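Wenville donation room moves to longer hours as winter drop-offs climb

December 4, 2025

The household donation room on Tivham Street in Wenville will stay open two extra evenings a week through the end of winter, organizers said this week. The change follows a busy fall in which bags of clothing and small household goods came in faster than they could be sorted.

The room is run by Hukier, a neighborhood reuse group that has collected clothes, linens and small items in Wenville since 1977. Residents leave their bags at the side door. The contents are sorted inside, and usable things go out again to families, to a winter coat program and to a resale table that helps pay the heating bill.

Mwajuma Kioko, who coordinates the sorting, said the group took in 100 bags in a single week in September, its highest weekly number this year. Most weeks before that had been well below it.

"People clean out closets when the weather turns," Kioko said. "We get the summer things and the things the kids outgrew, all in the same bag. Then it has to be pulled apart by hand."

Sorting starts at floor level, near the wardrobes, where bags are emptied and the fabric is separated. Socks and other small pieces are set aside to be matched later. Plastic bags are balled up and kept, as the group uses them again for outgoing orders.
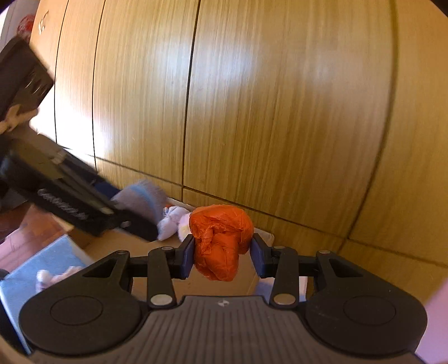 Kioko said the bags themselves had become a small problem of their own. Hukier stopped buying new ones last year and now depends on what donors bring in. Torn bags go to the store drop-off bin and the rest are reused until they give out.

Clothing that is clean and in good repair is folded and put away by size. Items with broken zippers or missing buttons go to a mending group that meets at the Yammine Building across the street. The menders returned 69 pieces to the room in September, mostly children's jackets and pants.

Small household items are handled separately. They are laid out on a table, checked, and packed in cardboard boxes for pickup. Kioko said this part of the work takes longer than the clothing, because sets arrive incomplete and a missing piece will sometimes turn up in another bag days later. 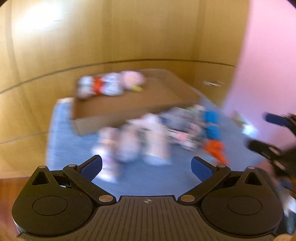 Families who ask for a box fill out a one-page form listing what they need. Requests are normally filled within a week. At present there is a waiting list of 20 households, and the added evenings are meant mainly to bring that down before the end of the year.

The longer hours will also help donors who work during the day. Until now the side door has been open only in the morning and early afternoon, and some people had been leaving bags outside overnight. Hukier is asking residents not to do that. Bags left in the rain usually have to be thrown out - including whatever was dry and folded when it was packed.

The group is most in need of adult winter coats, gloves, blankets and twin-size sheets. It has enough summer clothing for now and would like donors to hold it until spring. It does not take mattresses, car seats, large appliances or opened cosmetics.

Donors are asked to wash clothing first, tie pairs of shoes together and keep breakable items apart from fabric. A note on the bag saying what is inside is helpful but not required.

"If you can put the socks in pairs, put them in pairs," Kioko said. "That alone would save us an hour."

The new evening hours are 5 to 8 p.m. and begin next week. Morning hours stay the same. The room will be closed for the last week of December and will reopen after New Year's. Request forms are available at the side door and at the front desk of the Yammine Building.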